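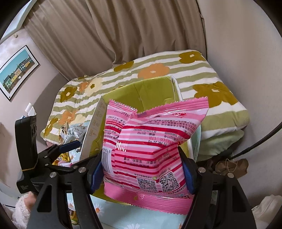 *Figure 4. A snack bag held upright between the gripper's two fingers, with the blue pads pressing near its side edges and the open green box behind.*

### 4.3 The slipping-bag fault

I'll be upfront, this is the part of the study I'd rather have left out. We collected 312 hand-held demonstrations of grasping packaged snacks, and when Dwynwen Bowen replayed the learned policy on the arm at Clinard it started dropping bags. Boxes were fine, tins were fine, but 38 of the 200 bag trials ended with the thing on the floor.

My first guess was the pads. I swapped them, cleaned the new ones, swapped them back again and lost most of a week in August to it. No change at all! Tudur Trevor then plotted finger width against time and spotted that the recorded width lagged the video by 18 frames in one batch of demonstrations. The policy had learned to lift before it had finished closing. A stiff carton forgives that (it only needs a light touch to come up), but a crinkly bag just folds and slides away.

The grasp in Figure 4 is the kind we were after, with a pad at each side and the bag upright. You can see how little there is to hold on to: the top is all crumples and shine, and the printed back is pretty much the only flat bit. The shine caused a smaller problem of its own, because our tracker kept locking onto the bright spots — I've left that for Section 5.

There was a safety side too. On one replay the arm missed the bag completely, kept closing, and pinched Emrys Hopkin's glove while he was reaching in to reset. He wasn't hurt, but the force limit had been set for cartons and was far too high for working that close. We've since lowered it, and the arm now won't move while the cell gate is open.

We re-synced the faulty batch and retrained with the same settings. Drops on small bags still happen, mainly when the fingers close on a crimped seal, and I don't have a good fix for those yet.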